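Hevton Home Forums > General Hardware > Is it worth reviving an old desktop?

mossbucket
3 Apr 2024
My Trolberg tower has been in the closet since August and I want to turn it into a machine for email and tax forms. The shop quoted me 181 dollars, which is more than I like anything in that closet. Do I pay, or buy something used?

plaidwrench
Neither. Buy more memory, do a clean install, done. I've kept one going for 13 years this way, mostly out of spite.

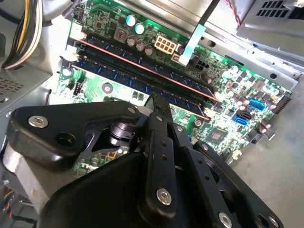 Inside the case, green motherboard and memory modules.

Touch bare metal before you go poking at the memory, and unplug the thing first.

old_ferret
Disagree. Memory won't save a slow hard drive. I put a 63 dollar Drindholm drive in mine and it boots before I've found my glasses. More memory just gives it a roomier place to be slow.

plaidwrench
A man with one open browser tab would say that.

old_ferret
Seven tabs. I'm an animal.

tinroof_sal
You're both ignoring the power supply. Old ones fail, and the cheap ones like company when they go. I'd price a new Ghumman unit before spending a dime on anything else – and if that puts you near the shop quote, buy used.

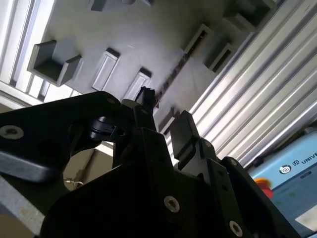
Can I move my old drive into a different computer and keep my files?
Copy the files to an external drive first, then move it. Windows may not start on the new machine, but your documents should be readable if the drive is healthy and not encrypted.

mossbucket
OK, drive first, memory if I'm still annoyed. The shop also wanted to sell me a "tune-up." Is that real?

old_ferret
They blow the dust out and delete your bookmarks.

tinroof_sal
I used to do tune-ups for a living and some of us were very careful with the bookmarks. Still say check the power supply.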